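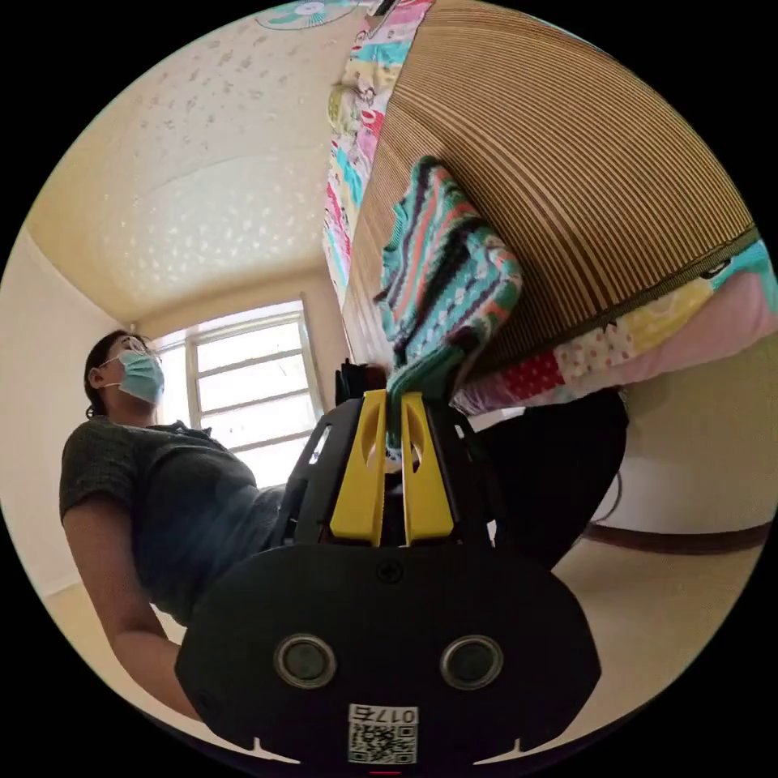
No. 36

Knits on the slatted mat: folding notes

Wool season is over in this apartment, so the sweaters are coming out of rotation and going into the box under the bed. I have settled on folding on the bed, with the striped mat laid over the patchwork quilt. The reason is friction. A quilt is soft and grabs the underside of a chunky knit, so when you pull one edge the rest of the garment stretches before it slides. The slats give a firmer surface, and the knit moves as one piece.

The mat is a Minami, bought for summer sleeping and used more for laundry than for sleeping. It has a thin dark binding along the edge, and it pays to check that the binding lies flat before starting. If it curls, a ribbed hem will catch under it.

Two handling rules for heavy knits:

Do not let a sleeve or hem hang off the side of the bed for long. A chunky knit carries enough weight to lengthen itself. If an edge goes over, lift it from underneath and lay it back on the mat. Pulling from the end puts all of the load on a few stitches.

Pinch through a fold where possible. Two layers share the pull, and the stitches recover faster.

Sequence, for a crewneck:

Lay it flat with the collar toward the pillow. Square the shoulders first, then the hem. On a banded pattern the stripes serve as a ruler: if a band runs level from side seam to side seam, the body is square. Fold each side in by a quarter of the width and run the sleeve straight down along the fold. Then bring the hem up to the middle and fold once more to the collar. Finished height for a thick sweater is 4 inches, uncompressed. The box takes nine of them in three stacks.

My neighbor Esi Alhassan folds in thirds from the hem and gets a shorter, fatter packet. It suits a deep drawer. In my box the lid would not close.

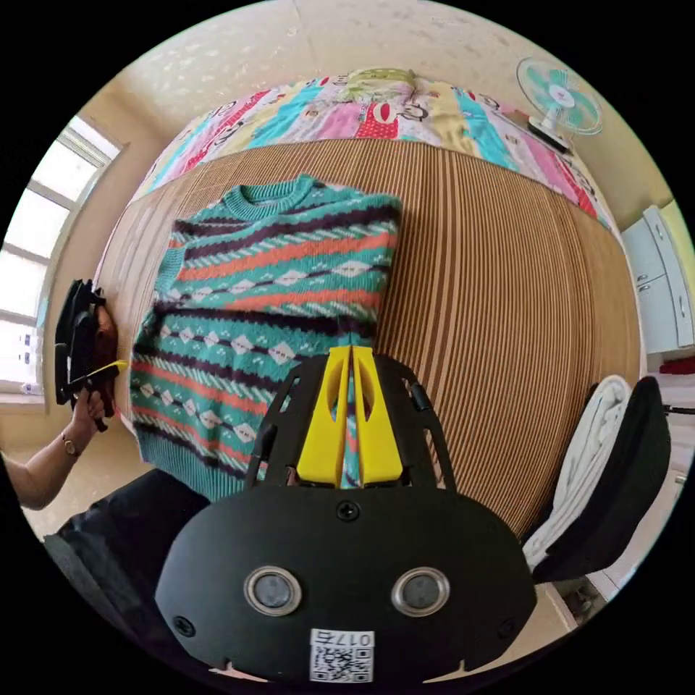

Should a thick sweater be folded face up or face down?
Face down, if the front has a raised pattern you want to keep free of creases, because the front then ends up on the outside of the fold. For a plain knit I leave it face up and save the turn.

Storage notes. The box is a Nallow, fabric sides, zip lid. I tried a Coralex vacuum bag one year and went back. The ribbing came out flat and took two days on a rack to recover. Cedar blocks go in the corners, where they do not press on anything. Toshio Matsuda asked in the comments on No. 35 about tissue between layers. I use one sheet under anything with white in the pattern and none elsewhere.

Still to do: the cardigans, which need their buttons closed first, and one scarf with a pulled thread near the end.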